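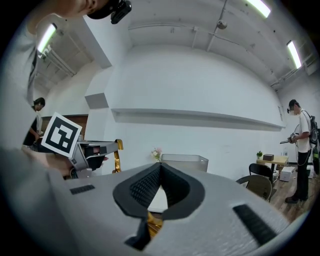 Renting a Storage Unit at Grillthorpe: Frequently Asked Questions

5 minute read

Most of the questions our front desk gets are covered on this page. If yours isn't, the phone number and email address are at the bottom.

What sizes do you have?

We rent four sizes. The smallest is 5 by 5 feet and holds what you would keep in a hall closet. The 5 by 10 takes the contents of a studio apartment. The 10 by 10 suits a one-bedroom or small two-bedroom place, and the 10 by 20 is for a full house or a car. All units are 8 feet high, so stack upward if you can.

How many units are there, and is there usually one free?

Grillthorpe has 528 units over two floors. The 5 by 10 units go first, especially in August when leases turn over near the college. You can reserve a unit online up to 15 days before you move in. We don't take a deposit for a reservation, but we release the unit at closing time on the move-in date if we haven't heard from you.

Are the units heated and cooled?

The second floor is climate controlled all year. The ground floor drive-up units are not. Wood furniture, instruments, photographs, records and electronics should go upstairs. Garden tools, bikes and patio furniture do fine on the ground floor.

What do I need to bring to sign up?

A government photo ID, a payment card, and the name and phone number of a second person we can call if we can't reach you. If you are renting for a business, bring something that shows the business name and address.

Do I have to sign a long contract?

No. Every rental is month to month. You can leave at any time with 10 days' written notice. Email counts as written notice. We don't refund part of a month.

What hours can I get in?

The gate keypad works from 6 a.m. to 10 p.m. every day, including holidays. The office is open from 9 a.m. to 5:30 p.m. If you are still inside at 10 p.m., your code will let you out but won't let you back in until morning.

My gate code doesn't work. What now?

First, press the star key, enter the code and press the pound key. If the light stays red, check that your account is paid up. Codes shut off automatically when rent is more than five days late and come back on within an hour of payment. If neither of those is the problem, call the office.

Can someone else use my unit?

Yes, but you have to add them to your account first. We will not open a unit or give out a code to a person who isn't listed, including a spouse or adult child. You can list up to three people.

Do you supply the lock?

You can use your own or buy one at the desk for $16. We require a disc lock. Ordinary padlocks with an exposed shackle are not accepted. Only you hold the key. If you lose it, we can cut the lock off after checking your ID, and you will need to replace it the same day.

Is my stuff insured?

Not by us. Every renter has to carry coverage. Many homeowner and renter policies extend to items in storage, so ask your agent and send us the declarations page. If yours doesn't, you can buy a plan through Trustico when you sign up. Plans are billed with your rent.

What can't I store?

Food of any kind, including pet food and birdseed. Gasoline, propane, paint thinner, fireworks and ammunition. Live plants or animals. Tires, unless they are mounted on a vehicle. Lawn mowers and snow blowers are fine once the tank has been drained.

Can I work or practice in my unit?

No. Units are for storage only. You may sort and pack with the door open, but please keep boxes out of the hallway and don't plug anything into the hallway outlets.

How do I use the elevator?

It is at the north end, next to the loading dock. Flat carts are kept beside it. Please bring them back empty. Sofas over 7 feet long usually need to stand on end to fit.

How do I pay?

Online, by phone, or at the desk by card or check. Rent is due on the first. Autopay is run through Edeo, and you can turn it on or off from your account page. A late fee is added on day six.

What happens if I can't pay?

Call before the late fee is added and ask for the manager, Algirdas Rozīte. Payment plans are possible if we hear from you early. Once an account has gone to lien notice, our choices are limited by state law.

How do I move out?

Give notice, empty the unit, sweep it, and take your lock off. Rent continues while a lock is on the door, even if the unit is empty. Leftover furniture is charged a disposal fee.

Related pages

Unit size guide
How to pack a 5 by 10
Storing a car over the winter
Box and tape prices
Changes to second floor access

Contact: Grillthorpe Self Storage, extension 1232 | © Grillthorpe | Back to top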